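Pourquoi ça glisse, pourquoi ça colle ? Le frottement expliqué aux enfants

Tu as déjà couru en chaussettes dans un couloir ? Zouip. Et pieds nus, plus de zouip du tout. Même couloir, mêmes jambes, même vitesse. Ce qui a changé, c'est le frottement.

Le frottement, c'est quoi ?

Une force. Elle apparaît quand deux choses se touchent et que l'une essaie de glisser sur l'autre. Elle tire toujours dans le mauvais sens, enfin, dans le sens contraire du mouvement. Tu pousses ta chaise vers l'avant, le frottement la retient vers l'arrière. Tu arrêtes de pousser : la chaise s'arrête. C'est lui.

Sans frottement, impossible de marcher (ton pied partirait derrière toi). Impossible aussi de tenir un crayon. Les lacets se déferaient tout seuls, les clous sortiraient des murs. Pas très pratique.

Lisse, vraiment lisse ?

Passe le doigt sur une vitre. Lisse. Maintenant imagine que tu es tout petit, plus petit qu'une poussière. La vitre devient un paysage : des bosses, des creux, des petites montagnes. Toutes les surfaces sont comme ça, même celles qui brillent. Quand deux surfaces se touchent, leurs bosses s'appuient les unes sur les autres, s'accrochent un peu, se collent un peu. Pour faire glisser, il faut décrocher tout ça.

Et avec le temps les surfaces changent. On pose, on tire, on pousse, et il reste des traces. Un grain de sable coincé sous une assiette suffit pour faire une rayure, parce que le sable est très dur. 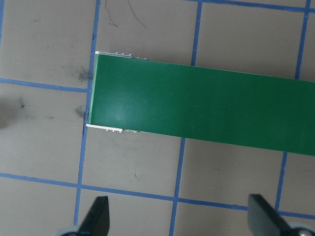
Hala Nassar demande si une surface toute rayée glisse forcément moins bien qu'une neuve. Bonne question, et la réponse est un peu énervante : ça dépend. Quelques rayures fines, on ne sent presque rien. Beaucoup de grosses rayures, ça peut accrocher. Mais deux surfaces très très lisses et très propres peuvent aussi se coller l'une à l'autre ! Essaie avec deux plaques de verre un peu mouillées (avec un adulte, le verre ça coupe). Dur à séparer.

Deux sortes de frottement

Quand l'objet ne bouge pas encore : frottement statique. Quand il glisse déjà : frottement dynamique. Le premier est souvent plus fort. C'est pour ça qu'une grosse armoire est si dure à faire démarrer — et puis d'un coup elle part et c'est plus facile. Tes parents te le confirmeront, surtout s'ils ont déménagé.

Le poids compte aussi. Plus c'est lourd, plus ça appuie, plus les bosses se serrent. Un carton vide glisse avec un doigt. Le même rempli de livres, non.

L'expérience de la pente

Il te faut :
une planche ou un grand livre bien rigide
une gomme
une pièce de monnaie
un glaçon
une règle de 35 cm ou plus

Pose les objets en ligne à un bout de la planche. Soulève ce bout tout doucement. Regarde qui part en premier. Le glaçon, sûrement, car il fond un peu et l'eau fait une mince couche qui aide a glisser. La gomme tient longtemps. Quand un objet démarre, stop, mesure la hauteur avec la règle et note-la. Recommence 4 fois, les résultats ne sont jamais pile les mêmes, c'est normal, les scientifiques aussi recommencent.

Ensuite essaie avec un torchon sur la planche. Puis du papier cuisson. Essuie l'eau du glaçon entre deux essais, sinon c'est tout faussé.

Ça chauffe

Frotte tes mains très vite. Chaud ! L'énergie du mouvement devient de la chaleur. Les freins du vélo font pareil : les patins serrent la jante, la roue ralentit, et tout ça chauffe. Ne touche pas juste après une grande descente.

Quand on veut moins de frottement, on met de l'huile, de la cire sous les skis, ou des roues. Quand on en veut plus : des semelles en caoutchouc, des crampons, de la craie sur les mains des grimpeurs.

Petits mots à retenir

Force : ce qui pousse ou ce qui tire.
Surface : le dessus des choses, la partie qu'on touche.
Adhérence : quand ça accroche bien, comme un pneu sur une route séche.
Lubrifiant : produit qu'on met entre 2 surfaces pour que ça glisse mieux.

Le mois prochain : pourquoi les bateaux flottent. Prévoir une bassine.

Textes : Widad Moussa. Relecture : Imad Tarawneh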